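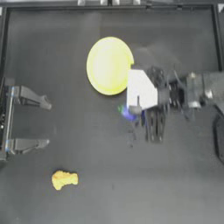

Attachment 1 – head camera view, two-finger gripper on the left, segmented hand on the right, plate and yellow piece on the tray.

Ticket: Right hand closes late, left gripper doesn't
Project: Flirine gripper comparison
Opened by: Morfudd Prydderch
Assigned to: Berwyn Gwilliam
Status: Open, downgraded from Urgent to Annoying

Morfudd, 9:40
Same task for both sides: pick up the yellow piece, put it on the plate. The left side (Cikov two-finger) does it without drama. The right side (Palumbo hand) reaches the piece, thinks about its life, then closes 147 ms after the command. By then the arm has started to lift. Out of 70 tries it got the piece onto the plate 14 times. The Cevness controller reports no errors, as it does about everything.

Berwyn, 10:15
Is the delay the same with the arm parked?

Morfudd, 10:50
No. Parked, it drops to 5 ms. So the hand is fine as long as we never ask it to go anywhere.

Berwyn, 11:05
Please swap the hand's data cable and try again. Also check whether both sides are on the same bus. The setup sheet says they aren't, but I wrote the setup sheet.

Morfudd, 1:30
Cable swapped, no change. Both sides are on the same bus. I've corrected the sheet and left your initials on it.

Berwyn, 1:45
Then my guess is that arm position updates are going out ahead of the finger commands and the hand waits its turn. The Cikov has one thing to say and says it quickly. The Palumbo has every joint to discuss. Try lowering the arm update rate on the right side only.

Morfudd, 3:20
Lowered it. Delay is shorter but jumps around, and the wrist now moves like it's carrying soup. I don't want to compare grippers with one arm running slower, so I put the rate back.

Berwyn, 3:35
Agreed. I'll move the hand to its own port tomorrow morning. Please keep the right-side results out of the comparison table until then – left side can stay.

Morfudd, 3:40
Done. The table is currently a comparison of the Cikov with itself. It's winning.

Next step: separate port for right hand (Berwyn), then repeat all right-side tries (Morfudd).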